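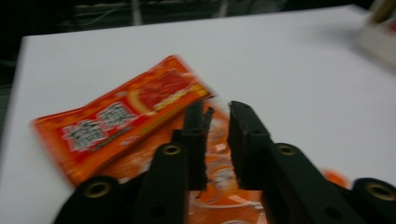
Orange snack packet on a white worktop.

Sorting flat packets and sachets
Kitchen storage notes, Brandivness household pages. Revised November 24, 2025.

Snack bags, hot pot seasoning, soup bases and foil sachets are awkward to store because they have no rigid shape. Stacked on a shelf they slide, and the lower ones go out of date unseen. The method below stores them upright in a divided plastic organiser. It suits a drawer or a shelf with at least 19 cm of clear height.

Clearing and checking

Empty the cupboard on to a clean, light-coloured table. Lay each packet flat with its printed face up. Turn each one over once to find the date, which may be on the back or stamped into the crimped seal. If the wording is in a language you do not read, write the contents and the date on a small white label and stick it to a lower corner, clear of the cooking instructions.

Press each packet lightly between finger and thumb. Discard any with a split seam or an oily film along the seal. Foil creases easily and a wrinkled surface is no fault in itself, but hold a badly creased sachet up to a lamp if it is empty enough to allow it. Pinholes show as points of light.

Grouping

Sort by use, then by date:
Ready to eat: crisps, crackers, bean curd snacks.
Cooking bases: hot pot, curry, stock.
Small sachets: spice, sauce, yeast.

Put the earliest date at the front of each group. Oily bases should stand with the factory seal upwards. Snack bags sealed with air inside take up more room than their weight suggests and should not be squeezed to fit; give them the widest compartment.

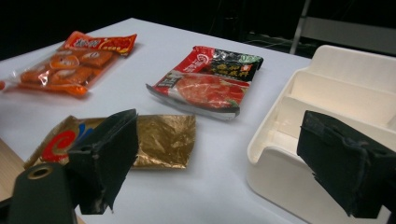
Lodhi wrote in to say that dividing by meal works better than dividing by type, with the soup base, the noodles and the small sachets for one supper all kept in the same compartment, and that the dates then only need checking when the meal is cooked.

That arrangement is workable where the same few dishes are made often. For a mixed cupboard, type and date remain easier to keep in order.

Opened packets

Cut straight across, just below the seal. Fold the top over twice and close it with a flat clip. The Kekberg 81 mm clip fits most seasoning packets; wide snack bags need two. Write the opening date on the label. Follow the packet for storage after opening, and move paste or oil-based seasoning to a lidded jar in the fridge.

Cleaning the organiser

Wash in warm water with washing-up liquid. Dry fully before refilling. Next full check: June.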